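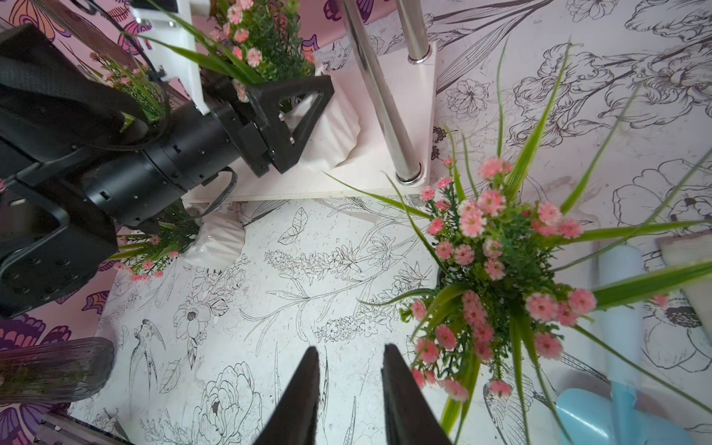 Wrist cam view, fingers and the printed floor mat

**Gripper fingers drifting on a two-arm flower cell**

railhead_59 wrote on 19/09/2021:
Hi all, long time reader. I look after the two-arm flower cell at our Rivcombe workshop – both arms on one rail, butterfly wallpaper on the walls, artificial flowers in white pots. Lovely thing to work next to!

Trouble is the fingers on one gripper. Every morning I zero them and by lunch they close slightly off centre, enough that a pot gets nudged over when it should get picked up. The other arm has been fine since August. I've done the finger screws up twice and swapped the cable. The mat also gets gritty and I do wonder if dust is getting into the slides. Any ideas before I strip it down?

mossy_gear wrote:
Dust, I'd put money on it. We had the same on our Dumlao cell. Take the fingers off, wipe the slide with a dry lint-free cloth, then the tiniest smear of grease. And hoover the floor before you start up, or you're just feeding it more.

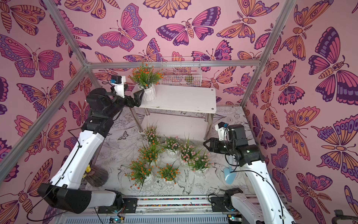
Also have a look at how your cables are clipped along the white segments. If there's no slack at the wrist then every time the arm folds right up it tugs on the gripper plug, and you'll get odd little position jumps that look mechanical and aren't. I leave a loop about as big as an egg cup. Looks untidy, works a treat.

toolcrib wrote:
Don't agree on the grease, sorry. On small open slides it grabs every speck going and you end up with grinding paste. Run them dry and clean them more often. I do mine every 800 cycles and haven't changed a slide yet.

mossy_gear wrote:
Every 800?? I'd never get any work done. Each to their own, but mine have been greased from new and they're smooth as anything.

railhead_59 wrote:
Ha, ok, didn't mean to start a war. Had the fingers off last night and there was a ring of grey fluff behind the wider one, so that's a point to both of you. Cleaned it, left it dry for now, and gave the cable more slack. Ran the bouquet pick for almost 10 minutes afterwards and the drift was smaller but still there. 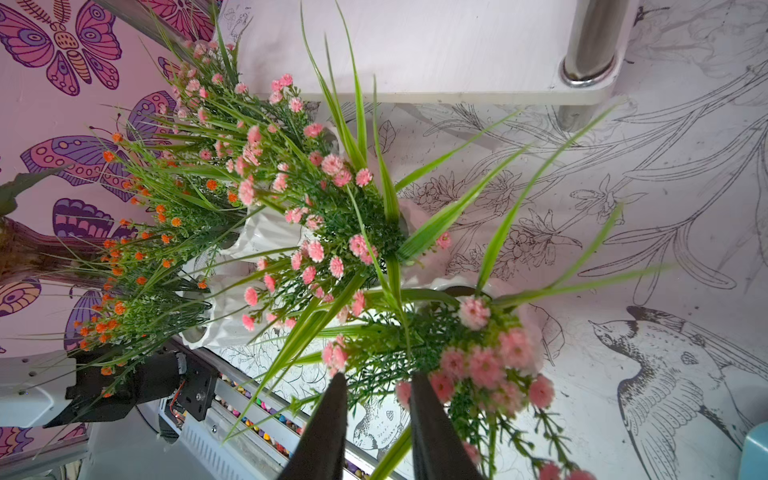 Fingers round the stems, pink bunch

Grass blades are the other nuisance. They get in between the fingers and I'm not sure the zero is worth much if there's a bit of plastic leaf in there when it closes.

toolcrib wrote:
There's your answer then, or half of it. Open fully, check by eye, then zero. Never zero it where it can reach the foliage. I'd park the arm well clear over the mat first.

gultine_fan wrote:
Has anyone asked about the rail? If the base bolts have loosened on that side the whole arm leans and it'll look like the fingers. Took me 2 weeks to find that on ours at Cluvham. Put a straight edge against the mount.

railhead_59 wrote:
Hadn't thought of the base at all. Will check the bolts tomorrow and report back.

Related threads
Cable slack at the wrist – how much is enough?
Gultine finger pads, worth the money?
Cleaning printed mats without lifting the ink
Rail end stops keep working loose
Show us your cell, part 2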